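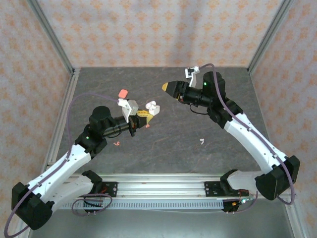
Fig. 4. Two arms above the grey tabletop

4. Pairing your Dikura light stick for a concert

Please read this section at home, before you travel to the venue. The pairing needs a few minutes and a good connection, and near the gates the mobile network is often slow.

You need:
- the Dikura light stick with 3 fresh AAA batteries
- a phone with the Workis app installed and Bluetooth turned on
- your ticket, with the section, row and seat number

4.1 Pairing with the phone

1. Open the battery cover with a coin and put in the batteries as the marks inside show. Close the cover until it clicks.
2. Slide the switch on the handle to the middle position. The globe becomes white.
3. Hold the round button until the globe blinks blue.
4. In the Workis app, choose Light Stick, then Add New. Do not pair from the Bluetooth menu of the phone. If you have done it already, remove the light stick from that menu and begin again from step 2.
5. When the name of your light stick appears, tap it. The globe changes to the official colour of the group.

Note: The app remembers one light stick for each account. If two persons in your family share an account, the second light stick will replace the first.

4.2 Entering your seat

1. In the app, choose Concert Mode and select the date of your show.
2. Type the section, row and seat exactly as they are printed on the ticket, including letters.
3. Keep the light stick within one metre of the phone until the bar is full.
4. Turn the light stick off. The seat is saved in its memory, and you do not need the phone during the show.

Caution: Do not remove the batteries after this step. The seat will be erased.

Standing tickets have no seat number. Choose General Admission and only the section letter will be asked.
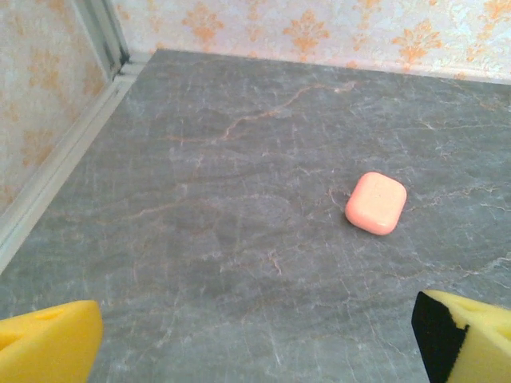
Gotcombe, Thu 26 August

The seat map for the Halvorsen Arena was changed in the app. Holders of tickets in the upper balcony who entered their seat before this date should repeat 4.2. The floor and the lower balcony stay as they were. The arena has nearly 1000 seats in the upper balcony, so please do it early and not in the queue.

4.3 At the show

1. Slide the switch to the top position when the lights of the hall go down. The colour is now controlled from the stage, and the round button has no function.
2. If your globe shows a different colour from your neighbours, turn it off, wait five seconds and turn it on again.
3. Use the wrist strap for the whole concert.

Caution: Do not look into the globe at close distance when it flashes. 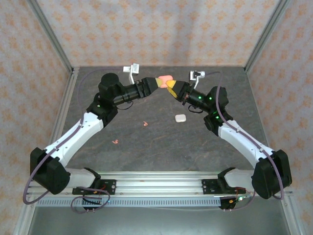
Can I use my light stick from the previous tour?
Only the models with a round button can be paired. Older ones will light up in white, but they will not follow the stage colours.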